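What I Learned Getting Our Deck Rebuilt

The old deck came with the house and it was bad when we bought it. Two of the posts had gone soft at the bottom, and the stairs leaned toward the neighbor's fence. We put it off until January, when I finally started calling around for quotes.

I talked to three outfits. The first never called back. The second was Bakitau Decks, and their estimate was one page with a total at the bottom and no breakdown at all. When I asked what lumber they planned to use, the answer was "the good stuff." The third was Woleo, a small crew run by Stepan Pylypenko. He came out at eight in the morning, crawled under the old deck with a flashlight, and was under there long enough that I went back in for coffee.

His estimate was four pages. It listed the footings, the joists, the hardware, and the hauling. There was a line for $1432 marked "ledger and flashing," and I asked him why it cost that much. He said the ledger is the board that holds the deck to the house, and that ours had been nailed up over the siding with nothing behind it to keep water out. He wanted to cut the siding back and do it over. We said yes.

The permit took longer than the building. Our town charges $300 for it, plus $69 if you need a second inspection. We needed the second inspection. The first inspector wanted one footing dug deeper, so everything sat for nine days with string lines across the yard and a pile of lumber under a tarp. I mostly stayed inside and did house things.
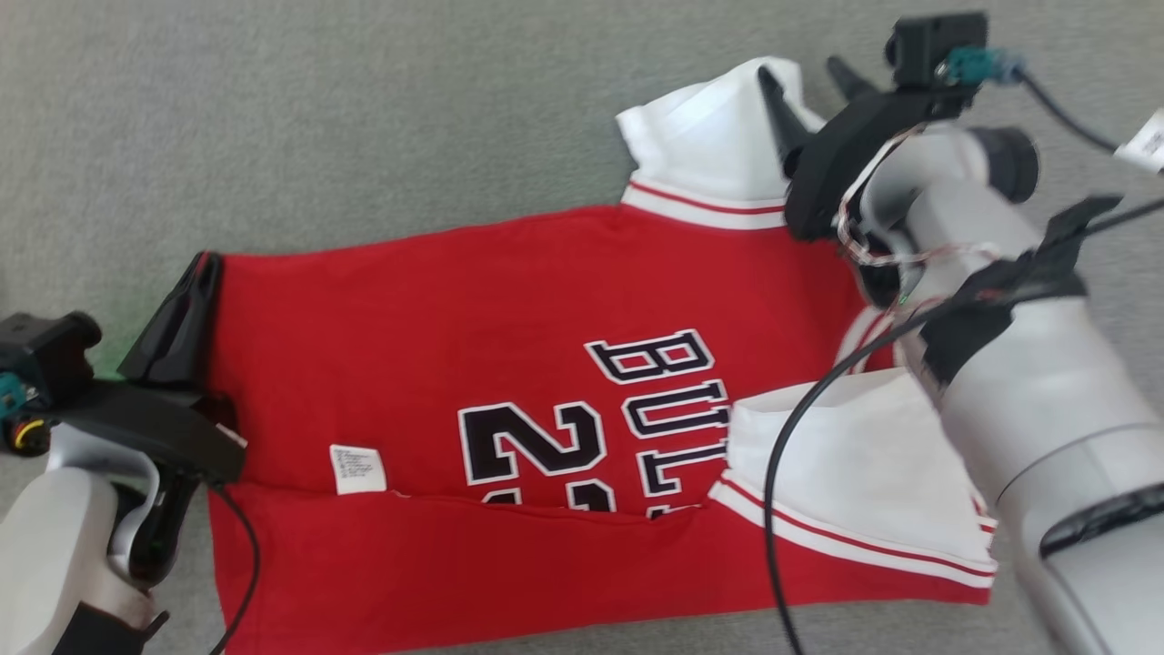
The Bulls jersey, partway folded.

Once the footing passed, the crew was quick. Framing took two days and the boards took three. Inna Chornovol did the stairs by herself. She asked how tall my mother is before she set the handrail, and I appreciated that, though the code only gives you a few inches to play with anyway.

There was one disagreement. The contract said hidden fasteners, and on the second morning I saw face screws going in along the outside edge. Stepan said the clips don't work on the last board and showed me in the manufacturer's sheet. Fine. But it should have been in the estimate, and I told him so. He took $200 off the final bill without my asking for a number.

What I'd do differently: get the permit in before picking a start date, and ask for the fastener layout on paper. I would also have the gutter moved first. It drips right on the top step now, and Stepan doesn't do gutters. He gave me a number for a place called Brarkach and I've left them two messages. If they don't call back by the end of the month I'll buy the elbow and do it myself.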